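Stellbridge Study Room Project: Final Report

Introduction

Our group picked the floor. Other teams in the Stellbridge course went for desks, lamps or storage, and we were so happy to get the part of the room that everyone walks on and hardly anyone plans! We wanted to know if a carpeted floor could work as a real work surface for big paper projects, the kind that never fit on a desk.

Method

We ran 88 short work sessions over one term, mostly in the late afternoon. Each session started with laying out supplies on the carpet and ended with putting them away. Paper on a roll was our main material (we went through 900 feet of it, which still amazes us), and we timed how long setup and cleanup took.

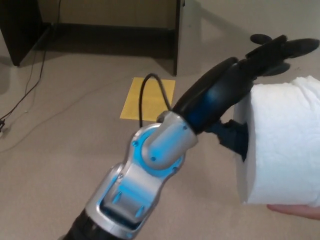
We also kept a log of every time something had to be moved to make space for something else. By the end we had 284 entries, and reading them back was the most fun part of the whole project. Rolls were the worst offenders by far. Flat things stayed where we put them, even on carpet.

Results

Setup got faster once each item had a fixed spot. Keeping supplies close to the furniture and leaving the middle open saved us 3 minutes per session, and cleanup got easier too. Carpet was great for kneeling but bad for drawing, so we slid a board under the paper for any line work.

Next steps

We would love to try the same layout in the Bisgaard room in July, where the floor is hard.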